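Ivport Household Spending Survey — data notes for users of the public release. Last revised Feb 3, 2019.

# Scope

The survey records what households in Ivport and the neighboring district of Nestberg spend on food, rent, heating and transport. The release holds 300 household records from a single round of interviews. Persons living in dormitories, hospitals or other shared housing were not interviewed.

## Files

- `households.csv` holds one row per household.
- `purchases.csv` holds one row per purchase, linked by `hh_id`.
- `codes.csv` lists the spending codes and their labels.

All files are plain text in UTF-8. Amounts are in whole cents. An empty cell means the question was not asked; the code `-9` means the household declined to answer.
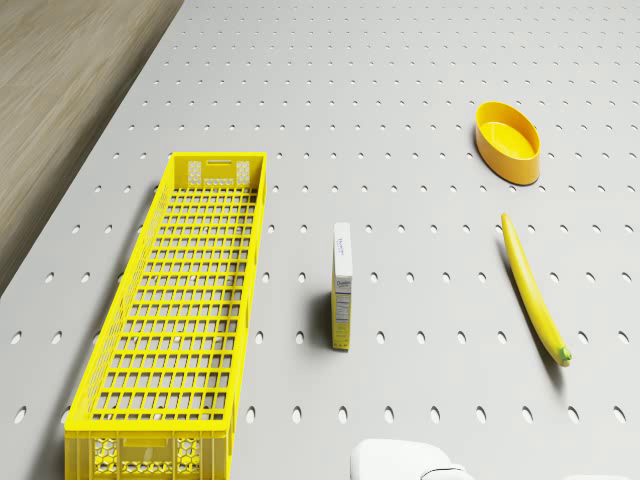 ## Collection

Each household kept a paper diary for two weeks in January. Interviewers visited at the start and at the end of the period. Diaries were entered twice by separate clerks, and differences were settled by Araba Agyeman, who kept the entry log. Receipts were accepted in place of written lines when the date and total could be read. 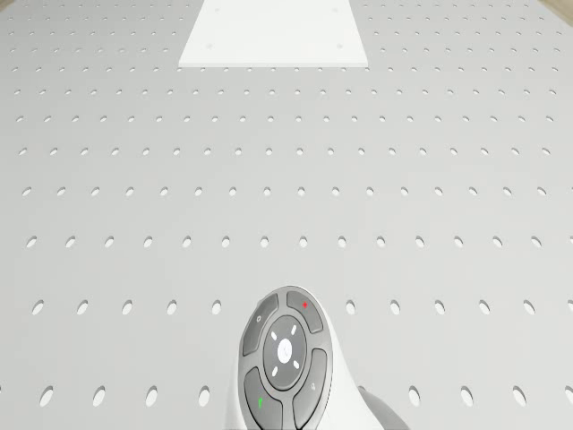
## Known problems

1. Heating costs in Nestberg are often included in rent. The field `heat_incl` marks these cases, but it was left empty in five records.
2. Bus passes bought before the diary period do not appear in `purchases.csv`. Transport totals are therefore low for regular riders.
3. Meals eaten at work are coded as food away from home, even when the employer paid part of the price.

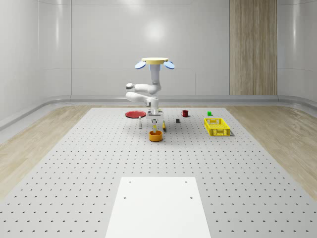
## Weights

The column `wt` adjusts for household size and district. It should be used for all totals and averages. Users who work with one district alone should contact Martti Lindqvist before publishing — the weights were not designed for small groups.

## Terms of use

The data may be used for research and teaching. Users may not attempt to identify any household. Published work should name the survey and the date of the release. Corrections may be sent to Ga-eun Kong, who maintains the code list.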